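Subject: Re: [robotics-club] Pushing task, what's left before the demo
Date: Tue 13 September

Hi all,

Thanks for the quick reply, and sorry mine is so slow (I had a lab report due and it ate my whole weekend).

> Are we keeping all the shapes for the demo or cutting it back to
> just the stars? And does the Vasis code still want the old camera
> calibration? I'd like to know before I print any more, we've only
> got the one spool of yellow left.

Keep all the shapes, please! I know the stars are the fussy ones, but the visitors are going to want to pick a shape and a colour and call it out, and it'd be a bit dull with only stars to choose from. Don't print any more yellow for now. If you've got filament to burn, a spare blue triangle would be my pick. 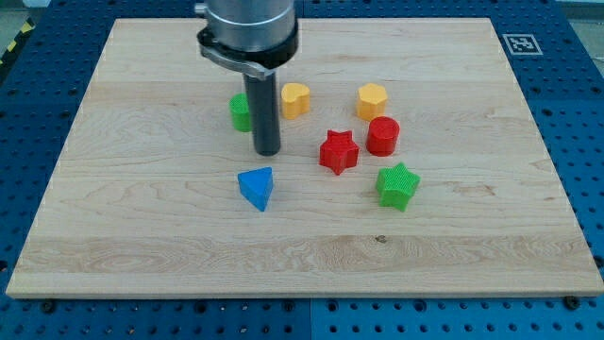 On calibration – no, the old file is no good any more. I redid it on Friday after we moved the board, and the new one is in the Vasis folder with "april" taken out of the name, so if your copy still says April, bin it. I ran 49 pushes with the new numbers and the finger only missed its target shape 5 times, and 2 of those were me typing the wrong colour. Pretty happy with that!

The cylinders still worry me a bit. They go over if you push them too high up, so I've dropped the tip height and slowed the approach right down. It's boring to watch but I'd sooner have boring than a cylinder rolling off under the Rarneck bench again.

Logging: we're at more than 2,000 pushes saved, and the shared drive is grumbling. Could whoever has the Vernach login move the oldest runs across? I don't have access and I've asked twice now.

I'll be in the lab after the Nygård talk if anyone wants a go at driving. Bring your own laptop, the lab one is still doing updates.

Cheers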